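Two mornings in Musitz, and a wall I can't stop thinking about

I promised my sister I'd write up the Musitz trip before I forgot the good bits, so this is me keeping my word (only a month late, which for me is early!).

First off, if you're going for the old town walls, get there in the morning. I mean proper morning, 7 a.m., when the bakery under the east gate has its shutters half up and the only other people about are walking dogs. By lunch the coaches are in and you'll be shuffling along the rampart behind somebody's backpack. I did it both ways, so trust me on this one.

The walls go back to 871, or at least the lowest courses do. You can see where the old part stops. Down near your ankles the stones are big and gray and fitted so tight you couldn't slide a postcard between them, and then at knee height it all goes a bit smaller and scrappier, and that's the later rebuilding. Digby Ellery, who wrote the little guidebook they sell at the ticket desk, thinks the lower stones were pinched from an even older temple up the hill. He has a whole chapter on it. I read it on a bench with a cheese pastry and got crumbs in the index.

The stretch I loved most is between the Flestlow Tower and the river gate. The path narrows, there's a drop on your left, and you come around a corner and the whole valley is just sitting there. I stayed so long that my coat got warm from the stone. 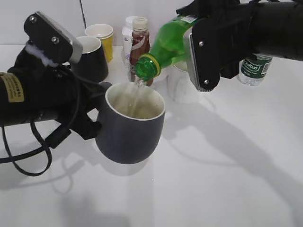 The tower itself costs extra, and I nearly skipped it because I'm cheap and my knees are what they are. So glad I didn't! There are 100 steps (there's a sign at the bottom warning you, and I felt every single one) and the staircase winds the wrong way, counterclockwise going up. Ellery says the lord who built it was left-handed. I've heard that story about three other castles, so make of it what you will, but I do like picturing him bossing the masons around.

Halfway up there's a tiny chapel cut into the thickness of the wall. It's easy to miss, the door is so low. Inside is one narrow window and a stone shelf, and somebody long ago scratched a row of fish along the plaster at about elbow height. They're terrible fish. One of them looks like a slipper. I went back the second morning just to see them again.

Now, the Onu bathhouse. Every website tells you to go, and I'd say go if it's raining. What's left is mostly floor, plus a brick arch that was put back together in the fifties, and you look down on it from a metal walkway that hums when people walk on it. The best bit was the drain, weirdly. It runs straight out under the modern street and you can find the other end of it behind the post office, with ferns growing out of the top. There's no sign, just look for the iron grille.

Practical stuff, because my sister will ask. The combined ticket is 10 euros and it's good for two days. It covers the walls, the bathhouse and the museum in the old granary, but the tower is separate, as I said. The museum is small and a bit dusty and has a very fine collection of door locks. Wear shoes with grip, the rampart steps are polished like soap. I stayed at the Endadar, a guesthouse by the river gate with creaky floors and very good eggs, and I could see a slice of the wall from bed if I leaned.

I was there in March and it was cold enough for gloves until eleven or so, then lovely. I'd like to go back in the fall and walk up to the temple site, which was roped off this time for repairs to the path. If anyone reading this has made it up there, tell me whether the stones match. I have Ellery's drawings and I'm ready to argue.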